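Cullanar (mobile phone)

The Cullanar is a mobile phone made by the Swiss company Stüber. It was designed by Shigeru Tamura and Rosalie Zaugg, and it was sold mainly in shops of the Wundis chain. The phone belongs to the middle price class. It is known for its replaceable battery and for the long time during which it received software updates.

Development

Stüber produced cordless home telephones before it entered the mobile market. The first plans for the Cullanar were made by Tamura, who wanted a phone that the owner can open with a normal screwdriver. Zaugg joined the project later and was responsible for the case and the buttons. An early version had a sliding keyboard, but this was given up after the hinge became loose in the tests. The second version had no keyboard and was already close to the final product.

The name comes from an internal list of project names. Stüber planned to change it before the sale started, but the dealers were used to it by then, and the name was kept.

Design

The case is made of plastic with a matte back cover. The cover is held by four small screws, and a spare set of screws is delivered in the box. On the right side are the power button and the volume buttons. On the left side there is a third button, which can be given a function by the user — for example the flashlight, the silent mode or the voice recorder. The headphone socket is on the top. Several reviewers disliked this position, as the cable bends when the phone is carried in a pocket with the top down.

The screen reaches a brightness of 600 nits. It is readable outdoors, but in direct sun the colors look pale. The phone was offered in black and in a dark green, and the green version was sold only in the first year.

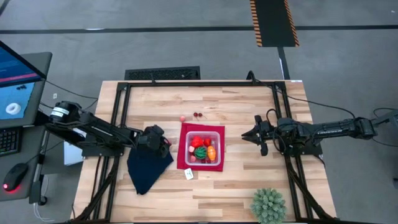 What is the difference between the Cullanar and the Cullanar S?
The Cullanar S has a larger battery and a second SIM slot, while the screen, the processor and the main camera are the same in both models.

Software

The Cullanar uses Tilside, a version of Android that was adapted by Stüber. Tilside has a simple home screen with large icons, and it comes with few preinstalled apps. The settings menu is ordered differently from other Android phones. Users who change from another brand often need some days to find the options for notifications and for mobile data.

Updates were delivered every second month in the beginning. Later they came less often, and some of them reached the Cullanar S earlier than the basic model. The last large update was published on January 2, 2022. It brought a new camera app and corrected an error which stopped the alarm clock when the phone was in battery saving mode.

Camera

The main camera gives good pictures in daylight. In the evening the pictures lose detail, and moving persons are often blurred. The front camera has no autofocus. With the new camera app the phone starts the camera faster, and the user can save pictures without compression. These files need much more memory, so a memory card is recommended by the manufacturer.

Battery and repair

The battery can be changed by the owner in a few minutes. Stüber gives a value of 900 charging cycles for the original part. Batteries from other makers also fit, but the phone then shows a message at each start. The charging socket sits on its own small board and can be replaced without soldering. The screen is more difficult — it is glued at the lower edge and must be warmed carefully before it is lifted.

Spare parts were sold through Wundis, together with a printed repair guide. The guide was written by Zaugg and was later translated into French and Italian.

Price and reception

At the start of the sale the Cullanar cost 400 francs. The price fell to about 300 francs after the Cullanar S appeared. Reviews praised the battery, the clear sound in calls and the repair guide. They criticized the weight of the phone and the slow fingerprint sensor, which does not react well to cold fingers. The loudspeaker was judged as loud enough for calls but too thin for music.

See also

Cullanar S
Tilside
Stüber cordless telephones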